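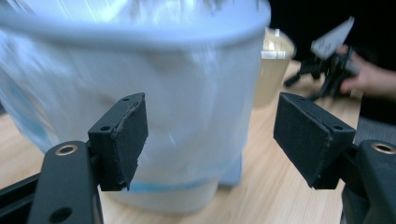 A Fresh Liner Every Monday

The household waste service at Sturkville has turned its attention to a part of the home that seldom receives any: the indoor bin. Under a scheme now in its second year, 400 households have been given written guidance on choosing, lining and emptying the containers they keep in kitchens and workrooms.

The guidance recommends a bag large enough to fold over the rim and hang down the outside. A bag cut too short tends to slip into the bin once anything heavy is dropped on it. Residents are asked to press the liner down to the base before use, so that trapped air does not lift it, and to tie it off before it is full.

Where space allows, a smaller container may be kept beside the main bin for items that are to be sorted later. The Riviere district, where many flats have kitchens less than 2 metres wide, was the first to adopt this arrangement.

Clearing the Table

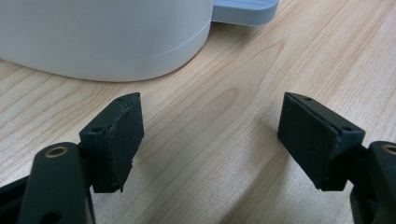
Words: Piyumi Miah
Home and District section

Bins are often lifted on to a table for relining, and the guidance is firm on what should follow. "The surface is part of the job," said Sewwandi Herath, who leads the scheme. "We ask people to wipe it down and dry it along the grain if it is wood."

Bare wooden tops should not be left with standing water on them. A damp cloth with a little washing-up liquid is sufficient for most marks – stronger products may lift the finish.

Sessions on relining and table care will be held at Greltance in February. Each lasts four hours, with places for six residents, and bookings are taken by Rizwan Saha at the Rakulside office.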